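Hooded rain shell

From the Florkside Clothing Wiki, outerwear section

A hooded rain shell (also called a rain jacket, a spray jacket, a shell, or in my family just "the raincoat", which drives the purists mad) is a light, unpadded outer layer with a hood sewn or snapped on at the collar. It's meant to keep rain and wind off whatever you've got on underneath. I've looked after this page for a while now and I'm a bit too fond of the subject, so forgive the length!

Fabric

Most everyday shells are nylon or polyester, woven tightly and then given a coating on the inside, a water-repellent finish on the outside, or both. Labels often give a waterproof rating in millimetres, and this is where people come unstuck in the shop. A rating of 1000 will get you from the car to the school gate in drizzle. I wouldn't go much under 3000 for walking the dog in proper winter rain, and even then the seams matter as much as the cloth (look inside for tape over the stitching). Anything sold at 500 I'd call a windcheater and leave it at that.

Colour is all over the shop, of course. Two-tone shells have been popular for donkey's years, with the hood in a stronger shade than the body, and in kids' and women's ranges you'll see an awful lot of pink. Pale colours show grime at the cuffs first. I've had a pale one and I'd buy one again, but I did spend a lot of time at the laundry trough with it.

The hood and collar

The collar is where all the fiddly bits live. There's usually a channel running round the face opening with elastic or a cord in it, and where there's a cord it comes out through a small metal eyelet so the fabric doesn't tear. A toggle on the end lets you cinch the hood in when it's blowing. Then there's often a snap at the neck, which takes the strain off the top of the zip, and the zip itself, which on casual shells tends to be chunky moulded plastic.

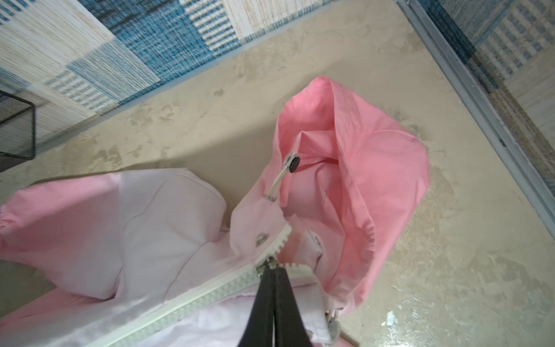
Why does a zip split open behind the slider?

Usually the slider has worn or spread a little, so it no longer presses the teeth together firmly as it passes. You can sometimes fix it by easing the slider back to the bottom and squeezing its sides very gently with pliers, a bit on each side, then trying again. If teeth are missing or bent, the whole zip needs replacing.

I'd add that grit is the other big culprit. After a beach weekend I run an old toothbrush down both sides of the zip and it's a different jacket. A rub of candle wax helps a sticky one too, though go easy on it or you'll pick up lint.

Cuffs and hem

Cuffs come in 2 main sorts, elastic and tab. Elastic ones are gathered in at the wrist and need no attention at all, so they turn up on nearly all children's shells. Tabs let you close the sleeve down over a glove, or open it right up if you're running hot. I'm an elastic person myself (tabs catch on my bag strap, every single time). Hems vary more. Some have a cord, plenty have nothing, and a few of the older Zergate jackets had a press-stud tail that I've never seen anybody use.

Folding and storing

A shell is a slippery thing to fold and the hood is always what beats people. The way I do it goes like this: lay the jacket out on its back, straighten the collar, and bring the zip together so the two fronts sit level.

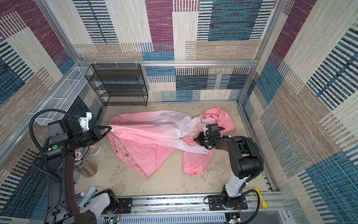

Then I fold the sleeves in across the chest, one over the other, and flatten the hood down on top of them. After that it's a matter of rolling up from the hem, pushing the air out as you go, until you get to the collar. Some people finish by turning the hood inside out over the roll so it makes its own little pouch, and it works a treat on thin fabric. On the thicker Skider ones I've never managed it without swearing.

Don't leave it rolled for months on end, though. Creases that sit in one place can crack an older coating, so over summer I hang mine on a wide hanger in the hall cupboard. And make sure it's bone dry first, or you'll open the door in May to a smell you won't forget.

Washing

Check the care label first. Generally it's a cool wash with the zip done up and the snaps closed, a mild liquid soap and no fabric softener, which plays havoc with the water-repellent finish. I do ours on a Sunday and peg them by the hem.

See also: Anorak; Maldonado cape; Press studs; Windcheater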